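How to Oil a Butcher-Block Top Without Ruining Your Weekend

Somebody sold you a butcher-block top by telling you it was low maintenance. They meant low maintenance for them. Your end of the deal is a rag, a bottle and an evening of not being allowed to set anything down.

What you need

Food-grade mineral oil
220-grit sandpaper
A plastic scraper (an expired gift card works)
Two cotton rags, the kind that used to be T-shirts
Dish soap and warm water
Patience, or a door you can close

Step 1. Clear it and wash it. Everything comes off, including the mail. Wipe with warm soapy water, then with plain water, then dry it with a towel. Leave it overnight. Oil over damp wood gives you a cloudy patch you will look at every morning for a year.

Step 2. Scrape, then sand. Get the dried pancake batter off with the scraper first, or you'll clog your paper in a minute. Sand by hand, along the planks and never across them. You are trying to take off fuzz and light scuffs. Deep knife marks need 120 grit first and a good deal more elbow, and my brother-in-law Arif Majimbun will tell you they're "character," mostly because he put them there.

Step 3. Wipe off the dust. Use a barely damp rag. When you think you've got it all, turn the rag over and do it again.

Step 4. Flood it. Pour on more oil than seems decent and push it around with the second rag. Do the edges and the ends too. End grain drinks like it's on vacation, so go back to it after ten minutes and give it another round.

Step 5. Wait, then wipe. Leave it 6 hours. Wipe off whatever is still sitting on top. If the surface feels greasy the next day, you didn't wipe enough, and your sleeves will let you know.

Step 6. Repeat. A new or neglected top wants 2 more coats, a day apart. After that, once a month until you get bored, then whenever water stops beading.

A word on products. I've used plain drugstore oil and I've used Dinu board cream, which smells like oranges and costs like a dinner out. The wood has yet to express a preference.

Pale wood, long planks, a few scuffs:
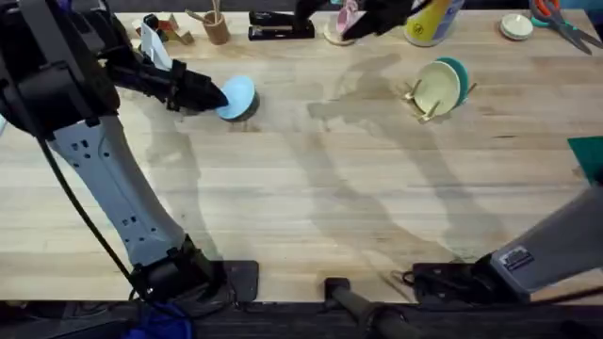
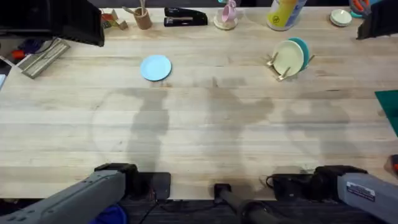
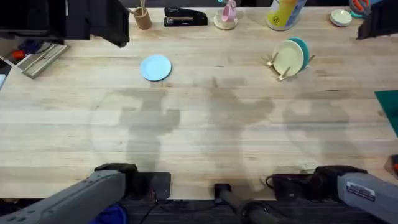 Filed under: Kitchen & Workroom / Wood Care

Last updated in April. Jaxon Morin wrote in to ask if olive oil will do. It will, for a few weeks, and then the kitchen will smell like an old salad. Stick with mineral oil.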